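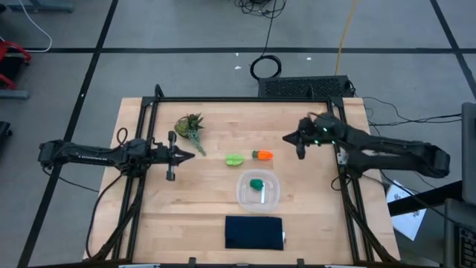 I'm looking for people who eat lunch at work. If you have a job, and at some point in your shift you put food in your mouth, I would love to hear from you!

Let me back up. I'm writing a book about the American workday lunch, working title Clustell (long story, it was the name of the diner where my mother waited tables), and I need participants for the middle third of it. The first part is history and I've got that mostly drafted. The last part is me going on about soup. The middle is supposed to be real people keeping a lunch diary, and so far I have 17 signed up and all but one of them work in an office. Lovely people, lots of salad. I need the rest of you.

Who I'm hoping to find: bus drivers, nurses on nights, roofers, school secretaries, line cooks (what do you eat, and when, and are you standing up?), dental hygienists, farm hands, people who work from home and eat crackers over the sink. Part-time is fine. Two jobs is fine, just pick one or tell me about both. If your "lunch" happens at 3 a.m. that counts and I'm extra interested. You have to be 18 or over and working in the US right now, and that's the whole list of requirements. You don't need to cook or care about food or be any kind of writer.

What you'd be doing: for 16 working days you jot down what you ate, where you sat, who was there if anyone, and how long you got before you had to go back. A few lines is plenty. You can type it, text it to yourself, or write it on the back of a receipt and mail me the receipts - one person did this in the trial round and it was my favorite diary of the bunch. Skipped lunch? Write that down too, please. Skipped lunches are half the story as far as I'm concerned.

After that we talk on the phone for an hour or so. I'll ask about the break room, what gets stolen out of the fridge, whether your boss eats with you, what you ate at your first job. I ramble a bit so bring a coffee.

The money: I have a small grant from the Bunnag fund, and it lets me pay $160 per person, half when your diary comes in and half after the call. If you drop out partway through, you keep whatever's been paid, no hard feelings. I'll mail you a copy of the book as well, though please don't hold your breath, my editor at Trerov is patient and I am slow.

About privacy, which people always ask (and they should). I change all names, and I change the name of your workplace, and if your town is tiny I'll fudge that too. You get to read your section before it goes to Trerov and you can cross out anything you like. I won't contact your employer. Photos of your lunch are welcome but I'm only using them as notes, they won't be printed.

To sign up, fill in the short form on my Wuto page or leave a message there with your first name, your job, your usual shift, and the last thing you ate at work. That last bit is the only part I really read closely, so don't clean it up for me! Diaries start in September and I'll take sign-ups until the end of August. I answer everybody, usually in the evening, and if the group is already heavy on your line of work I'll say so and put you on the list for the second round.

Spanish is fine for the diary and for the call. For other languages, drop me a note first and I'll see who I can rope in to help.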